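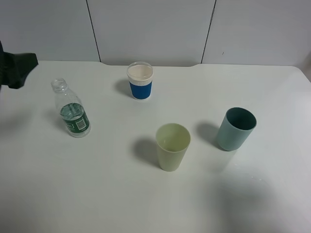
Figure 1. Tabletop station, pick-and-place demonstration: water bottle, lidded paper cup with blue sleeve, two plastic tumblers. Gripper at upper left.

Site visit notes: Firnarell open day
Unit 4, Handling and Grasping
Notes prepared by Costel Begović
April 20, 2021

These notes cover the tabletop demonstration and the short talk after it. The conveyor tour is covered in the Unit 5 handout. If you missed the visit, read these together with chapter 6 of the course reader before you attempt the worksheet.

1. The station

The arm works over a white table with white panels behind it. Rowlands, the integrator who set up the cell, chose a plain background on purpose. A matte white surface gives few reflections and makes it easier to separate an object from what is behind it. The cost is that shadows show up clearly. In Figure 1 each item has a soft grey shadow to its left, and there is a broader one across the lower right of the table. A segmentation method that relies on brightness alone can take a shadow edge for an object edge. We will work through a case of this in the lab.

2. The objects

The set is ordinary drinkware, and each piece raises a different problem.

The bottle is clear plastic with a dark green label around its lower half. The label is easy to detect and the upper part is not, as the camera mostly sees the table through it. Cameras that measure depth often return gaps or wrong values on clear plastic. The system at Firnarell finds the label first and estimates the rest of the bottle from its known shape. With only a little water in it, the bottle is also light and easy to knock over.

The paper cup has a sleeve and a translucent lid. Paper walls buckle under load, and a sleeve can slide if it is gripped without enough pressure on the cup underneath. Several of you asked why the arm doesn't take the cup by the lid. Lids come off.

The two tumblers, one pale yellow-green and one teal-blue, are wider at the top than at the base. Parallel fingers closing on a tapered wall touch it unevenly, and the cup may rotate or slip downward. Compliant finger pads help with this. Another option is to put one finger inside the rim and one outside, provided the opening is wide enough and faces the right way.

3. Order of picking

The planner, sold under the name Cimusley, scores every possible grasp and takes the highest. It does not simply go to the nearest object. Clearance counts for a good deal: an object standing apart can be approached from more sides than one in a group. Look at Figure 1 again and write down the order you would choose before you read the worksheet.

4. From the talk

The speaker gave us the following numbers for the cell. Copy them into your notes, as they come back in the assignment.

Logged grasp attempts up to the end of March: 3,825
Attempts used to tune the planner: 3,000
Attempts set aside for testing: 200
Attempts repeated under dimmed lighting: 100

The rest were discarded, mostly for incomplete logs. Someone asked whether 200 is enough for testing. The answer was that it depends on how rare the failures are that you care about — see the section on confidence intervals in Unit 2.

5. Terms to know

Grasp pose: the position and orientation of the gripper when it closes.
Clearance: free space around an object that the fingers can use.
Compliance: the amount a finger or pad gives under load.
Occlusion: one thing blocking the view of another, including the arm blocking the camera.

6. Before next class

Finish questions 1 to 5 on the worksheet. For question 3, sketch two grasps for a tapered cup and mark the contact points. Bring a cup or bottle from home, empty and rinsed. We will be using the small gripper in the Skirkilwood lab, so closed shoes and tied-back hair, please.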